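### 3.2 Control layout and recall of settings

The second part of the study looked at how people remember the position of unlabelled controls on a household appliance. Earlier work at Jiretti had dealt mainly with cookers, where each dial belongs to one burner and the link between the two can be learned by trial. We wanted to know whether the same errors appear when the dials have no such partner and the only cue is where they sit on the panel.

Respondents were recruited through the Stokier household panel. Of the 1,209 people who were sent the questionnaire, 565 returned it complete, and 272 of those agreed to the follow-up task. We dropped anyone who had taken part in the pilot in September, as they had already seen the layouts. This left 200 people for the analysis reported in this section.

Each person studied a layout for one minute and was then asked to mark, on a blank outline, where a named control had been. Answers were scored as correct, as a neighbour error (the mark fell on the next control along) or as a distant error. Two coders scored every sheet, and disagreements were settled using the Codico rules, with one change: marks falling between two controls were counted as neighbour errors whichever side they leaned towards.

Corner controls were recalled best in all layouts. Neighbour errors were most common in the middle of the panel and made up the greater part of all mistakes. Age had little effect on the type of error, although older respondents left more sheets blank. People who cooked daily did no better than those who seldom cooked, which goes against the account given by Nwachukwu, where practice with one appliance is expected to carry over to others.

Dials of the general type discussed here, with tick marks around the rim, are shown in Figure 4. Tick marks help the user to read a setting once the right dial has been found, but they look much the same from one dial to the next and so give little help in finding it.

**Figure 4.** Black panel with round knobs and white tick markings; simulated view.
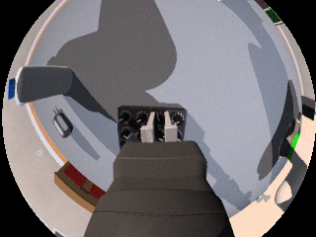

### 3.3 Effect of adding labels

The follow-up task was repeated with a short printed word beneath each control. Neighbour errors fell in every layout, most clearly in the middle positions, while recall of the corner controls hardly changed.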